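4. Pose des profilés de finition

Vous avez terminé le chapitre 3, le support est sec, plan et dépoussiéré, et vous regardez maintenant le carton de profilés avec la confiance de celui qui pense avoir fait le plus dur. Gardez cette confiance, elle servira à l'étape 6.

Le présent chapitre concerne les profilés Goriline en plastique, tous coloris. Pour les versions à coller de la gamme Costache, reportez-vous à la notice fournie avec la colle, que personne n'a jamais retrouvée dans le carton mais qui se télécharge.

4.1 Outillage

Scie à denture fine et boîte à onglets
Mètre ruban (un vrai, pas celui du porte-clés)
Papier abrasif grain fin
Maillet caoutchouc
Chiffon doux non pelucheux
Crayon gras, de préférence clair pour les coloris foncés

4.2 Préparation

1. Sortez les profilés de leur emballage et posez-les à plat dans la pièce où ils seront montés. Laissez-les s'acclimater une nuit entière. Le plastique se dilate et se rétracte à sa guise, il ne vous demandera pas votre avis une fois fixé.

2. Relevez la longueur à couvrir en haut et en bas du support. Si les deux cotes diffèrent, c'est que votre mur est un mur ordinaire. Retenez la plus petite et prévoyez un jeu de 2 mm à chaque extrémité.

3. Reportez la cote sur la face cachée du profilé. Les traits de crayon sur la face visible partent au chiffon humide, en théorie.

ATTENTION – Ne coupez jamais deux profilés empilés. Celui du dessous en profite toujours pour glisser.

4.3 Repérage du sens de pose

4. Présentez le profilé de bout et examinez sa section avant toute coupe. Elle n'est pas symétrique : un côté porte un bourrelet arrondi, l'autre se termine par une aile. Le bourrelet se place vers l'intérieur de la pièce, l'aile vers le support. L'inverse est possible, tient quelques heures et se remarque de loin.
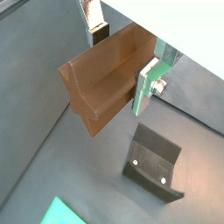
Fig. 7 – Profilé, coloris brun cuivré. Section à redents visible en bout, rainure dans la longueur.

5. Passez l'ongle ou un coin de chiffon dans la rainure sur toute la longueur. Elle doit être libre de copeaux et de poussière. Un seul copeau suffit à empêcher l'emboîtement, et vous le chercherez partout ailleurs.

NOTE – Les coloris bruns et cuivrés ont une surface légèrement brillante qui change de ton selon l'éclairage. Avant d'appeler le service après-vente pour une différence de teinte, tournez le profilé d'un quart de tour sous la lampe. Ornella Greco, qui répond au téléphone et relit ces notices, vous en saura gré.

4.4 Coupe et emboîtement

6. Calez le profilé dans la boîte à onglets, face visible vers le haut, et sciez sans appuyer. Soutenez la chute de l'autre main, sous peine de voir l'aile se fendre sur les derniers millimètres.

7. Ébavurez la coupe à l'abrasif, toujours de l'intérieur vers l'extérieur.

8. Engagez une extrémité sur les clips Endeck posés au chapitre 3, puis progressez par petites pressions jusqu'à l'autre bout. Un déclic franc se fait entendre à chaque clip. Un craquement n'est pas un déclic.

9. Si le profilé résiste, n'insistez pas au maillet. Retirez-le, vérifiez la rainure (étape 5), puis le sens de pose (étape 4), puis votre humeur. Le maillet ne s'emploie qu'en finition, à travers le chiffon plié.

ATTENTION – N'utilisez ni acétone ni diluant pour le nettoyage. Eau tiède et savon doux uniquement.

4.5 Pièces de rechange

Clip simple Endeck : réf. 82
Profilé Goriline, longueur 795 mm : réf. G-795
Embout de finition Fisidness, gauche ou droit : à préciser à la commande, le gauche étant celui qui manque toujours

Notice révisée le 2018-04-14. Elle remplace la précédente, dans laquelle les étapes 4 et 6 étaient inversées.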